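Rorach (robot de reparto)

Rorach es un robot terrestre de reparto autónomo, de cuatro ruedas, diseñado para circular por caminos interiores de recintos extensos: campus, parques empresariales, residencias. Lo desarrolló la firma Evico y lo mantiene en servicio el taller Jimero, que se ocupa de la puesta a punto de cada unidad antes de entregarla. Entre los vehículos pequeños de su clase destaca por un procedimiento de calibración en ruta especialmente cuidado, obra en gran parte del técnico Rimantas Siliņa, y que hoy constituye el rasgo más estudiado de la máquina.

Características generales

El chasis consta de dos módulos atornillados. El delantero aloja el ordenador de navegación y la cámara principal; el trasero, las baterías y el compartimento de carga. La separación no es un capricho: permite cambiar el módulo de energía sin tocar la óptica, de modo que la calibración se conserva tras una sustitución rutinaria. La tracción es independiente en cada rueda y el robot gira sobre su propio eje, una maniobra vistosa y muy útil en los cruces estrechos.

El robot se orienta combinando odometría, un receptor de satélite y la imagen de la cámara. Esta última decide en los casos dudosos, sobre todo bajo el arbolado, donde la señal de posicionamiento se debilita. De ahí que la puesta a punto visual se lleve la mayor parte del trabajo.

Puesta a punto

El proceso comienza en el banco, con el vehículo nivelado y las ruedas en el aire. Se comprueba el par de apriete del soporte de la cámara, se limpia la lente con un paño seco y se fija el ángulo de inclinación mediante una plantilla diseñada por Kalniņš, el proveedor de los soportes. Una desviación mínima en este punto desplaza el horizonte calculado, y el robot interpreta entonces como cuesta lo que es terreno llano.

Después se pasa al exterior, y aquí el procedimiento se vuelve apasionante. El tramo de prueba se elige por su dificultad luminosa: conviene que haya pavimento claro a pleno sol y, a pocos pasos, sombra densa de vegetación. Una sombra de bordes irregulares puede parecerle al clasificador un bache, un charco o el final de la calzada — un error clásico de los sistemas de este tipo — y la única forma seria de ajustarlo es trabajar con sombras de verdad.

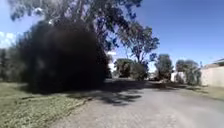
El ajuste se hace por exposición y por umbral. Primero se regula la exposición para que el asfalto iluminado no sature y la parte sombreada conserve algo de textura; la copa de los árboles puede quedar casi negra sin perjuicio alguno, ya que el robot no necesita leerla. A continuación se corrige el umbral que separa calzada y margen. La hierba seca, amarillenta, se confunde con facilidad con un firme gastado, y Siliņa propuso por ello comparar el grano de la superficie además del color. Fue una idea magnífica: simplificó el ajuste y eliminó buena parte de las paradas sin motivo.

La secuencia completa comprende 11 pasadas por el mismo tramo, a velocidad creciente. Las tres últimas se realizan con el receptor de satélite desconectado. Si en alguna de ellas el vehículo se detiene ante una sombra o pisa la hierba, se repite toda la serie.

Mantenimiento

La revisión ordinaria corresponde a las 2000 horas de servicio. Incluye el cambio de los rodamientos delanteros, la inspección de los conectores entre módulos y una repetición abreviada de las pasadas exteriores. La avería más frecuente es el aflojamiento del soporte de la cámara por vibración, fácil de reconocer porque el robot empieza a arrimarse siempre al mismo lado del camino. Se repara con fijador de roscas y una nueva medición con la plantilla.

En febrero, con el sol bajo y las sombras muy largas, Jimero suele repetir la regulación de exposición aunque no toque revisión. Los valores obtenidos se guardan como perfil aparte y se cargan de forma manual.

Véase también

Odometría visual
Calibración de cámaras
Vehículo terrestre no tripulado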